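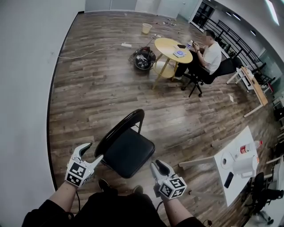

15/02/2026

**Folding chair task, hand-held demonstrations. Entry for the Nilard notebook.**

The purpose of this session was to settle the recording procedure for the chair task before it is handed to the other operators. The target for the first batch remains 50 accepted demonstrations. Takes recorded while the procedure was still changing will be kept in a separate folder and will not be used for training.

Task as written in the plan: the operator approaches the folding chair from the front, takes hold of the backrest with the left gripper, steadies the seat with the right, and folds the chair. Both hands then withdraw to the start position. The chair starts at an angle to the operator, and the angle is to be varied between takes.

## Setup

- Two hand-held grippers, one per hand, each with its marker cube fitted. Both are cabled.
- Operator wears the head camera in addition to the gripper cameras.
- Black folding chair with padded seat, placed on open floor.
- Recording software: Mumumon, with the session template prepared in November. The template still limits a take to 600 frames. This is too short for the slower approaches and should be raised before the next session.

The Drikia calibration sheet was followed without changes. Step 4 of the sheet refers to a menu that no longer exists in Mumumon; a correction has been requested.

## Procedure agreed

1. Hold both grippers still at the start position, one open and one closed, until the software confirms that it has both cubes.
2. Begin the take. Open and close each gripper once, fully. This gives the finger range for the take and must not be skipped, even when the previous take was good.
3. Approach the chair at walking pace. Keep the wrists level – a steep tilt turns the useful marker faces away from the head camera.
4. Make contact with the backrest first. Do not touch the seat until the left gripper is closed.
5. Fold, pause, release, withdraw.
6. Before each block of takes, perform the facing check. One person holds a second gripper up in the air, marker tilted toward the camera of the gripper under test, and the operator brings the tip of the finger into line with it. Save a still with the block number.
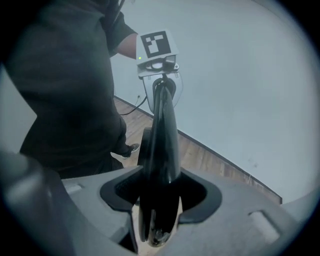 ## Observations

Take 11 was rejected. The left cube was lost for most of the fold, and the interpolated path passes through the backrest. Eduard Kopecký asked whether such takes could be repaired from the gripper camera alone. In my opinion they should not be; a repaired path would teach the robot a motion that no operator made.

The facing check in step 6 is worth the time it takes. It shows at once whether the gripper camera has shifted in its mount, and it requires two people for only a moment. The cable of the held gripper should be kept clear of the operator's feet.

Operators tend to speed up toward the end of a block. The pause in step 5 was the first thing to go. Blocks will be limited to 36 takes, with a rest between them.

Floor clutter also needs a rule. The policy will be run in the Zacharopoulos room, where the floor plan is different, and some variety in the background is wanted. Loose items in the walking path are another matter and are to be cleared before recording starts.

## Open items

- Raise the frame limit in the template (E. K.).
- Decide whether a take in which the chair slides on the floor counts as accepted. The plan says nothing on this point.
- Mark three start angles with tape, or leave the angle to the operator? I favor tape for the first batch.
- Second chair of a different make for the test set – order not yet placed.
- Rename the stills folder. The current name is the same as the one used for the drawer task.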